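4. Setting Up the Table

Read this section to the end before you tighten anything. The leaflet packed with the Lilero table claims the whole job can be done in one pass with no checking. We have not found that to be true, and the steps below are in a different order from the leaflet's for that reason.

4.1 Before you start

Choose the wall first. The Lilero is sold as a table that "fits anywhere," a phrase that should be taken with some caution. It needs a straight run of wall at one end and enough floor in front for a person to sit down and get up again without turning sideways. Measure at knee height as well as at the top, as older walls often lean.

You will need a tape measure, a spirit level, a screwdriver and a soft blanket. The small wrench in the parts bag will do for the feet. It will not do for much else, and Trevance, who supply the fittings, will sell you a better one if you ask.

CAUTION: The top is heavier than it looks. Two people should lift it. The box says one.

4.2 Positioning the table

1. Lay the blanket on the floor and rest the top on it, finished side down.

2. Attach the legs finger-tight only. Leave the last turn for step 5.

3. With a second person, turn the table upright. Lift it clear of the floor. Do not roll it over on its legs, whatever the drawing on the leaflet shows.

4. Walk it into place, with the left end toward the wall.

5. Check the top with the level in both directions, adjust the feet, and then tighten the legs fully.

NOTE: The feet are advertised as self-leveling. Jeanie Dow set up the first of these tables at our Stindness workroom and left one alone for a week to give the feet a fair chance. They had not leveled anything by Friday. Turn them by hand.

4.3 Fitting the front knob

The knob goes on last. Screw it in by hand until it meets the front face, then give it one quarter turn with the screwdriver from behind. More than that and the thread pulls out of the board, which the warranty does not cover (we asked).

If the knob spins freely, take it out and put a sliver of wooden matchstick in the hole before trying again. Vaughan sell a repair kit for this that costs 3 times what the knob does. We are not convinced it holds any better than the match.

CAUTION: Do not pull on the knob to move the table.

4.4 Using the space underneath

The catalog calls the area below the top "bonus storage." It is floor. Treat it as floor and it will serve you well enough.

1. Keep one bag under the table and no more. A soft bag can be pushed back with a foot; a rigid crate will find your shins.

2. Put clothing and cloths right inside the bag. Anything left lying on top tends to end up on the floor.

3. Run cables along the wall side where you can. A loop lying across the floor will catch a chair leg sooner or later.

4. Once a week, pull the bag out and pick up whatever has collected around it.
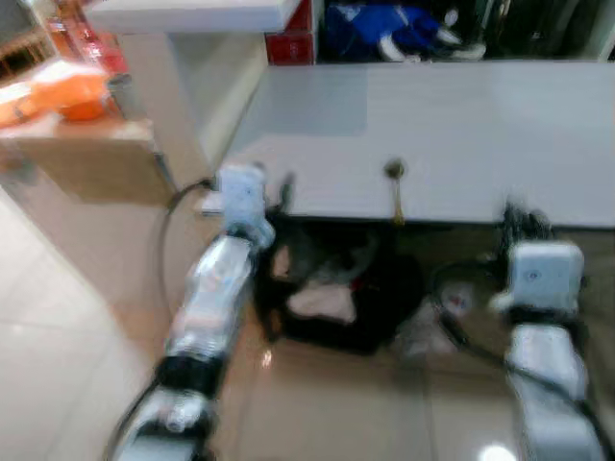 Irén Oláh, who looks after the tables at our second workroom, has suggested hooks on the underside so that the bag hangs clear of the floor. We tried it in July. The hooks held, but the bag swung against people's knees and was back on the floor in a few days. If you want to try it for yourself, use short screws and check the thickness of the top first.

4.5 Caring for the surface

A pale matte top shows pencil, coffee and newsprint. Wipe it with a damp cloth and dry it with another. The makers recommend their own cleaner at this point. We compared it with plain dish soap on the same stain and could not tell the two halves apart.

Do not use scouring pads or anything gritty. These leave a shiny patch that cannot be made matte again, and the touch-up pen is the wrong white.

NOTE: Check the leg bolts again after the first month. The leaflet says this is unnecessary. All 4 on our oldest table had worked loose by then.

For replacement feet and knobs, see Section 6.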